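Larden Street Tenants' Association
Minutes of the monthly meeting, 8/5/23, ground floor lounge

Taken by me again, as the sign-up sheet for note taker is still blank. Corrections to me by the end of the month, please, and under my door is fine.

Start of meeting

We got going ten minutes late while people hunted for chairs. Gerrit Prins chaired. The minutes of the April meeting were approved with one fix: I'd written that the bike room lock was changed, when what we agreed was to ask for a price on changing it. Sorry about that! The price has now come in and it's under Money below.

Guest room

This took up a good chunk of the morning, so bear with me. The guest room on the second floor has been booked most weekends since spring, which is great, but we keep getting grumbles about what's left lying around in there. Cords, tissues, little things on the nightstand. Gerrit wants a sheet on the inside of the door with a short checkout list, and I said I'd write it if somebody else would laminate it (thank you, third floor). We went back and forth on whether to keep charging the cleaning fee up front. I was for dropping it, I lost the vote, and I'm fine with that – mostly.

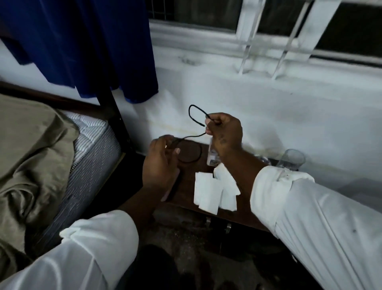
Money

The account stood at $2,889 on the morning of the meeting. The bike room lock came in at $466 fitted, from Basik, the same people who did the mailboxes. A couple of us thought that was steep for one lock. Gerrit pointed out that it includes new keys for everybody on the list, and after that it passed without much fuss. I'm to call Basik on Monday and ask how much notice they need.

We also talked about dues. Two apartments are behind, and Gerrit will have a quiet word with both before anything goes out in writing. No names in the minutes, as we agreed way back when.

Laundry hours

Oh boy. The lower floors would like the machines off by nine at night, and the people who work late would like them on until eleven. I tried to write down everybody's points and gave up somewhere after the spin cycle came up for the third time. We landed on ten o'clock, seven days a week, to be looked at again after the summer. The dryer on the left is still eating quarters. I've reported it to Wada, who own the machines, and they gave me a case number that I promptly lost, so I'll be calling them again.

Back to the guest room for a minute, as Gerrit remembered the lost property question. Right now there's no rule at all. I suggested we hang on to anything left behind for thirty days and send the guest's host a note the day it's found.
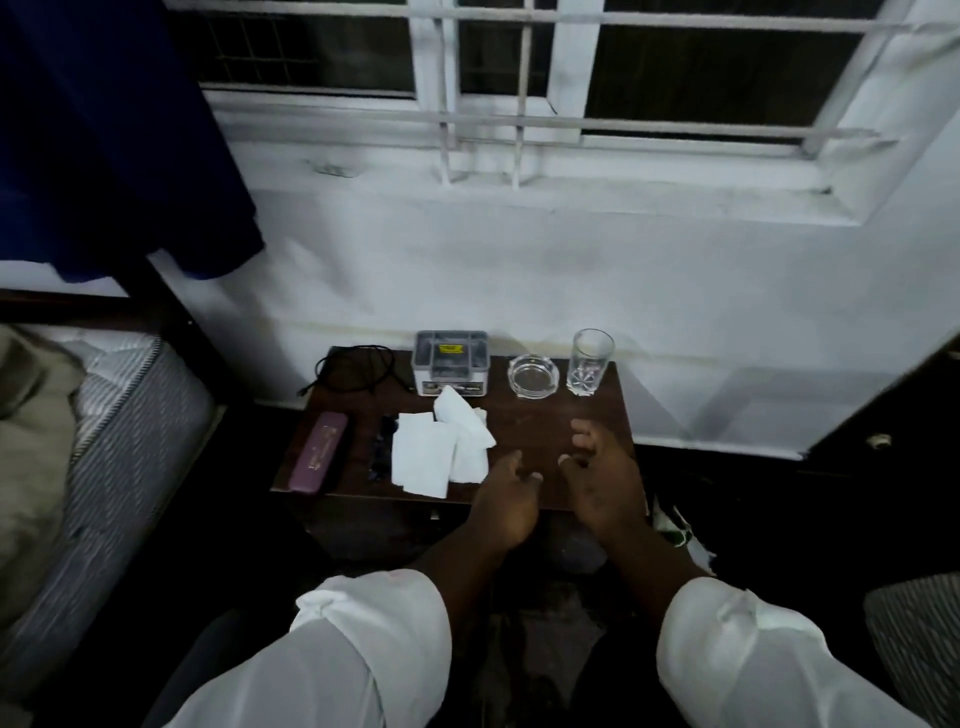

Thirty days was felt to be a bit long for small stuff, and food obviously goes right away. In the end we kept thirty days for anything you could reasonably want back and left the rest to common sense. It'll go on the checkout sheet in one line. Hosts are the ones who get the note, so please put your apartment number in the booking book, and please write it so I can read it.

Courtyard

The planters look wonderful this year and I want that in the minutes! The tomatoes on the south side are for everyone, the ones in the blue pots belong to the first floor, and we'd all like that respected. The hose has a split near the tap. I'll pick up a repair piece at Flultus when I'm over there for paint, and bring the receipt next time.

There was an idea about a shared dinner out there in September, everyone brings a dish, long tables if we can borrow some. Lots of nodding. I'd like more than nodding, so there's a list by the mailboxes now with space for names and dishes.

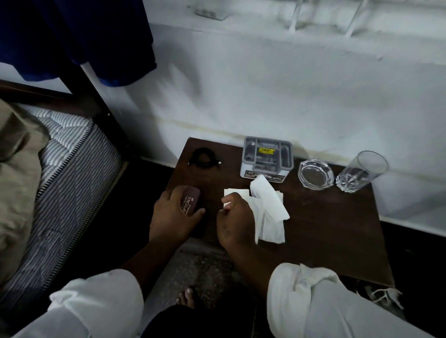 If it rains we'd move into the lounge, which holds fewer people than we'd like, so we may need to eat in shifts. Gerrit offered to ask the church on the corner for folding tables. No music after ten, same as the laundry, so at least that one's easy to remember.

Any other business

The front door is being propped open with the doormat again. Please don't.

The recycling pickup has moved to earlier in the morning, so bins need to go out the night before.

Next meeting is the first Saturday in September, same room. I'll bring the coffee, and I could use a hand carrying the cups down.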